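Flurumside Guest House Refit: Progress Report to the Simiyu Fund
Covering the period to the end of August

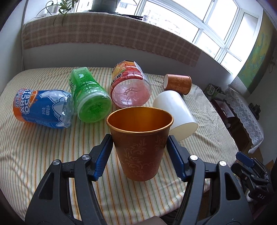
We said in the last report that the bedrooms would be finished by summer. Summer took a broad view of this, and so did our plasterer. Of the eight rooms on the upper floor, three are painted, carpeted and fit to sleep in. The others have ceilings, an improvement on June.

Bedding. The striped sheets came in on budget. The blankets did not, and we have gone back to the supplier with a firm letter and a calculator.

Hot water. The Gorov boiler was installed and passed inspection on the second visit. The first visit is described in the inspector's own words in Appendix B, which we suggest reading after lunch.

Bookings. Cleteck delivered the new booking system two weeks late. It now takes deposits, sends confirmations, and has stopped putting every guest in the linen closet. We held back $200 from the final invoice until that last point was fixed.

Money. We have $900 left in the contingency line. The back stairs need a new handrail before we can open the upper floor to the public, and the one quote we have would eat all of it. Two more quotes are due. We would like your permission to move the unspent signage money across, as the old sign has been up since before any of us worked here and people do seem to find the place.

Still to do before the next report: the handrail, the fire doors, the remaining rooms, and a long talk with the plasterer.

Please let us know about the signage money by the middle of September. The joiner books up early and does not return calls twice.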